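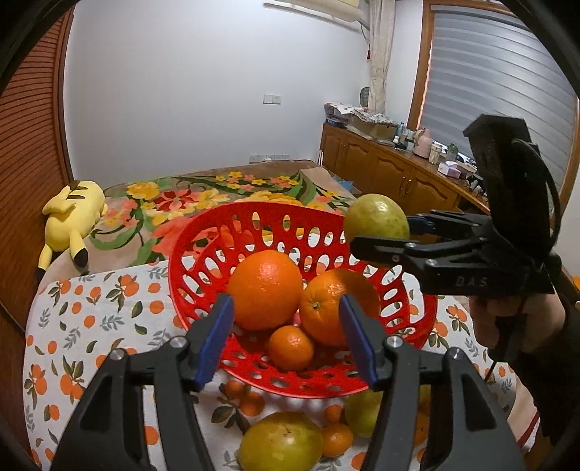
A Bowl of Citrus Is Winter's Cheapest Decoration

Tuesday, January 16, 2018

By mid-January the tree is out at the curb and most houses look bare. A pile of citrus helps. It costs a few dollars, smells good, and gets eaten. Oranges, mandarins and pomelos are all in the stores right now, and they look best mixed together on one table.

Start with the container. Deep glass bowls are popular in catalogs, but they trap moisture, and fruit at the bottom goes soft before anyone sees it. A plastic basket with holes in the sides does a better job. Air gets in, water drains out after washing, and a dropped basket doesn't break. Red is a good color under oranges. The Skomdale housewares shop on Flivgate sells plain round ones for 2 dollars, and the owner says they outsell the ceramic bowls every winter.

Size matters when filling it. Large oranges go in first, stem end up or down, whichever way they sit without rolling. Mandarins fill the gaps in front and between. A pomelo is another matter. One big pomelo can take up half a basket and will press on whatever is under it. Either give it the basket to itself or leave it on the table beside the others, where the yellow-green skin shows up well next to the orange.

A cloth underneath pulls the whole thing together. Printed citrus on a white ground has been around for decades and keeps coming back. The Eklund mills brought out an orange-and-leaf pattern last September, and it sold out in 17 days. Any white tablecloth with some color in it will do. Wipe the fruit dry before it goes down, as drips leave rings on cotton.

Not every home has a dining table to dress. In a one-room apartment the table often stands at the foot of the bed, and the bedspread becomes part of the picture whether anyone planned it or not. Big florals in yellow, red and pink get along fine with citrus.
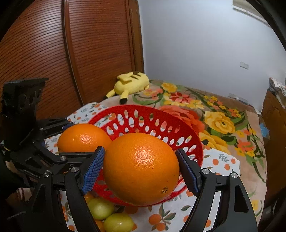

Choosing the fruit takes a minute longer than most shoppers give it. Pick up each orange. A heavy one for its size has more juice. The rind should be firm and finely pitted, with some shine. A small brown scar at the stem end is normal and says nothing about the flavor. Press gently around it, and put the orange back if the skin gives.

Mandarins feel looser in the skin, so check for damp patches instead. Pomelos should be heavy too. Green on the skin is no fault in a pomelo, and many are sweet while still mostly green.

At room temperature oranges hold up for a week or so. Casberg, the produce market on the east side, tells customers 14 days for a pomelo kept away from the heater. Turn the fruit over every couple of days and take out anything with a soft spot, since mold spreads by contact.

Save the pomelo peel. Cut into strips and dried on a plate by the window, it can go in a drawer with the sweaters.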